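Open Day at the Clundus Handling Laboratory

In June the Institute opened the Clundus laboratory at Festside to residents, partner firms and schools. The doors stood open from 10 a.m. until late afternoon, and 79 visitors signed the register. Many had last seen the building when it was still used for storage, before the renovation paid for in part by Vanel.

The Clundus project studies how robots may learn ordinary household tasks from people. The present series deals with tableware: cups, saucers, spoons and the small adjustments a person makes without thinking when laying a place. Staff from the Özkan workshop, who maintain the equipment, were present throughout the day to answer questions.

Hand-held grippers at the table

The main demonstration took place in the curtained area on the ground floor. An operator works seated at a small table with a gripper in each hand and handles mugs and other pieces on and beside a striped placemat. The grippers take the place of the fingers, so that each movement is made in a form a machine could later repeat. Visitors were asked to remain behind the floor mats while recording was under way.

Several guests remarked on how slowly the operator moved. Staff explained that a steady pace gives clearer recordings, and that a new operator normally practices for several sessions before any of the work is kept. The collection for this series stood at 3424 recordings on the morning of the open day. Mugs with handles remain the most demanding pieces, as the gripper must close on the body or the rim without turning the mug.
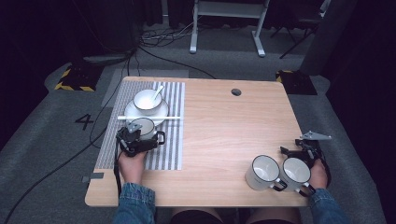
Questions from visitors

The most frequent question concerned breakage. The laboratory uses ordinary cups and mugs and replaces them as needed – the cost is small compared with that of the equipment. Others asked whether the recordings show the operators' faces. They do not, and all operators give written consent before they begin.

A group of teachers asked about school visits. The laboratory can receive classes of pupils aged 12 and over, in groups small enough for everyone to see the table. Requests should be sent to the Institute's front office at least four weeks ahead.

Next steps

The tableware series will continue through the summer. A shorter series on folding cloths is to follow at the same site. The Institute thanks Vanel and the Özkan workshop for their support, and the residents of Festside for their patience over parking.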